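Rastach Shared Workshop
Safety Inspection Checklist — Small Automation Builds
Form 8, revision 2

Project: Turau handheld gripper, tube handling bench
Builder: Loïc Carré
Inspector: Baptiste Gautier
Date of inspection: 21 Nov 2019
Type of inspection: first inspection with the gripper assembled
Result: approved for supervised use, with conditions listed in Section 6

Ratings used on this form: S (satisfactory), C (satisfactory with comment), A (action required), N/A (not applicable). Items rated A must be closed in writing by the inspector. The builder may not close his own items.

Section 1. Documents

1.1 Build description on file — S
1.2 Wiring diagram on file and matching the build — C
Comment: The diagram shows the earlier position of the main switch. The wiring itself matches in all other respects. Builder to correct the drawing and initial the change.
1.3 Parts list on file — S
1.4 Risk sheet signed by builder — S
Comment: Sheet 3487. The risk sheet covers handheld use only. Any fixed mounting of the gripper on an arm or rail requires a new sheet.

Section 2. Power and wiring

2.1 Supply fused at the source — S
2.2 Main switch within reach of the operator — S
2.3 Cable strain relief at the gripper body — A
Comment: The cable is held by a single tie and moves when pulled lightly. A proper clamp is to be fitted before the next session. The Debnath clamps kept in the electrical drawer are the correct size.
2.4 No exposed conductors — S
2.5 Cable routed clear of the work surface — C
Comment: Satisfactory on the day. The builder is reminded that the cable must run behind the operator and may not cross the aisle to the lathe.
2.6 Battery charging — N/A

Section 3. Gripper and moving parts

3.1 Fingers securely attached — S
Comment: Both fingers were checked by hand with the power off. No play was found at the base.
3.2 Finger pads in sound condition — C
Comment: One pad is worn and slightly frayed along its edge. The other has a lumpy, uneven top edge. Neither condition prevents supervised use on plastic tubes, but both pads are to be renewed before the gripper is used on anything breakable.
3.3 Closing force limited in software — S
3.4 Closing force limited by hardware — A
Comment: The limit is set only in the control program. The workshop rule for handheld tools calls for a second limit that does not depend on software. The builder proposes a slip coupling from Urwood — this is acceptable in principle, subject to a test.
3.5 Pinch points identified and marked — C
Comment: The pinch point between the fingers is marked on the risk sheet. A label on the gripper body is also required.
3.6 Gripper opens on loss of power — S
Comment: Tested with the jaws empty and again with a capped tube held over a tray.

Section 4. Bench and test pieces

4.1 Work surface clean, level and stable — S
4.2 Space between racks sufficient for the gripper to open fully — S
4.3 Test pieces suitable — C
Comment: Clear plastic tubes with screw caps are accepted. Glass tubes may not be used until items 3.2 and 3.4 are closed.
4.4 Tubes capped before handling — S
4.5 Contents of tubes declared — C
Comment: The builder declares tap water with a drop of dish soap. Nothing else may be placed in the tubes under this approval. A written label is to be kept on the bench so that other members can tell what the liquid is.
4.6 Racks stable when touched by the gripper — C
Comment: The wooden dowel rack is steady on its flat base. The clear acrylic rack is lighter and can slide on the smooth table. Non-slip matting is to be placed under it.

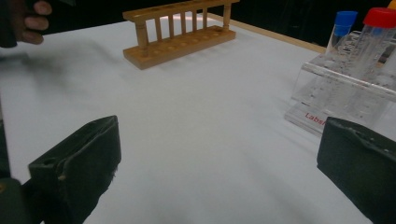

Section 4. Bench with wooden rack and clear acrylic rack; tubes with blue and red caps at right.

4.7 Spill tray and absorbent towels available — S
4.8 Lighting adequate over the whole work surface — S
4.9 Hands of other persons clear of the work area while the gripper is powered — C
Comment: A second person may work at the table only by agreement with the operator, and must say aloud when reaching in. The operator keeps the fingers still until the hand has been withdrawn. This rule applies equally to the inspector.

Section 5. Persons and conduct

5.1 Operator trained on the main switch and stop procedure — S
5.2 Safety glasses worn — S
5.3 Loose sleeves, cords and jewelry secured — S
5.4 Session entered in the workshop log — A
Comment: The last two sessions were not entered. The log is the only means by which the workshop can trace a fault reported later. Entries are to be made before power is switched on.
5.5 Maximum session length observed — C
Comment: The limit for handheld powered tools is 70 minutes, followed by a break. The builder stated that he keeps to this limit, but it could not be confirmed without log entries.

Section 6. Conditions of approval

Use is permitted on the tube handling bench only, with plastic tubes, and with a second trained member in the room.

Items 2.3 and 5.4 are to be completed before the next session. Item 3.4 is to be completed before the gripper is used without supervision. Comments under 1.2, 3.5, 4.5 and 4.6 are to be dealt with before the follow-up inspection in December.

The control program may be changed during the approval period — except for the closing force value, which is to remain as recorded on the risk sheet.

Section 7. Builder's remarks

Strain relief clamp will be fitted this week. I would like item 3.2 to be looked at again in December together with the slip coupling, as I intend to change the pad material at the same time and the grip will need to be set again. Matting for the acrylic rack is already in the cupboard. — L. Carré

Inspector's reply: Agreed. Please bring one old pad to the follow-up so that the wear can be compared. — B. Gautier

Copy to: workshop log, project folder Turau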